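Folding black tops without creasing the print

Kaja Sakalauskas
Member, 143 posts

I fold most of my laundry on a table instead of the bed. Light colors give me no trouble. Black tops do: I can't see where the side seam runs, the sleeves end up at different angles, and after a week on the shelf there is a hard line straight through the print. Is there a fold that keeps the line off the print, and does it matter which side faces down?

Elīna Siliņa
Put them on hangers.

Birutė Liepiņa
Print side down. Find the side seams by touch, starting at the hem, and pull the hem square before you do anything with the sleeves. Then bring each side in so that the vertical folds fall outside the print, sleeves laid back along the body. The last fold goes across, below the print if it sits on the chest. For a large print, roll from the hem.

Flatten the whole garment first. Shallow creases across the width get pressed in by the weight of the pile. Keep the basket at the back of the table and finished pieces in the opposite corner, so the front stays clear for spreading. A black piece at the spreading stage, still uneven, with its right end bunched:

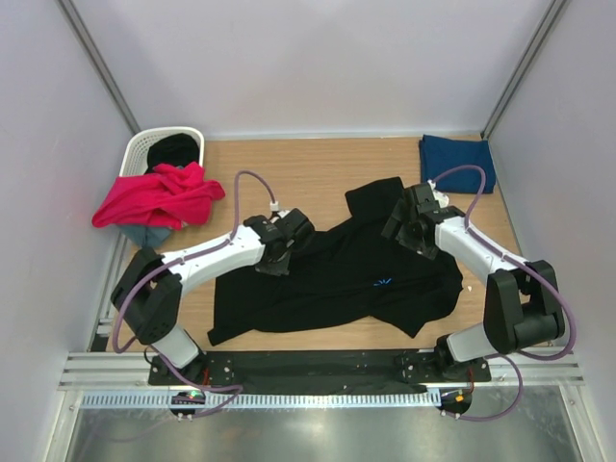

Elīna Rebane
Rolling never worked for me with heavy cotton. The roll opens in the drawer and the hem curls. I fold in thirds lengthwise, then in half with a sheet of tissue inside the fold, and stack no more than 2 on top of each other. Also check that the print is fully cured before you lay it face down on a varnished table. One of mine left a mark in June.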